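# Incidencia 610: los precios actualizados no llegan a las etiquetas de la sección de abrigo
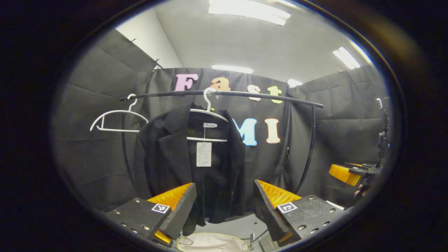

*Registro redactado por el Servicio de Sistemas de Tienda, Pranton. Última modificación: septiembre, 16:40*

**Estado:** resuelta, en observación
**Prioridad:** media
**Componente:** módulo de etiquetado Nesis, cola de impresión

## Descripción

El establecimiento de Pranton comunica que, tras la carga nocturna de tarifas, las etiquetas de la sección de abrigo se imprimen con el importe de la temporada anterior. La consulta en caja devuelve el precio correcto. El resto de las secciones no presenta diferencias.

El establecimiento solicita instrucciones sobre el importe aplicable. Se le indica que, en caso de discrepancia, se cobre el menor de los dos y se anote la referencia en la hoja de diferencias.

## Actuaciones

**09:15** – Se reproduce el error desde el puesto de administración. La vista previa muestra la tarifa nueva; la etiqueta impresa, la antigua.

**09:50** – Se reinicia el servicio de impresión. Sin cambios.

**10:30** – Se revisa el registro de la carga. El fichero remitido por Clirard contiene todas las referencias, pero la importación de abrigo finaliza con el aviso «lote parcial, 200 registros». El límite de lote configurado en Nesis es precisamente 200.

**11:20** – Se consulta a Pesonen, proveedor del mantenimiento. Confirma que la versión 4 del conector dividía los lotes de forma automática y que la versión 6 exige activar esa opción de manera expresa. La actualización se instaló en agosto.

**12:45** – Se activa la división de lotes y se repite la carga. Finaliza sin avisos.

**13:10** – Se vacía la caché de plantillas, que conservaba los importes anteriores. La impresión de prueba es correcta.

## Causa

Cambio de comportamiento del conector entre versiones, no recogido en la nota de instalación remitida a los establecimientos.

## Pendiente

- Reimpresión de las etiquetas afectadas, a cargo del establecimiento.
- Comprobación de la misma opción en los demás centros con la versión 6.
- Solicitud a Pesonen de una nota de instalación corregida.

El tique permanecerá abierto hasta la próxima carga de tarifas – si esta concluye sin avisos, se cerrará sin nueva comunicación al establecimiento.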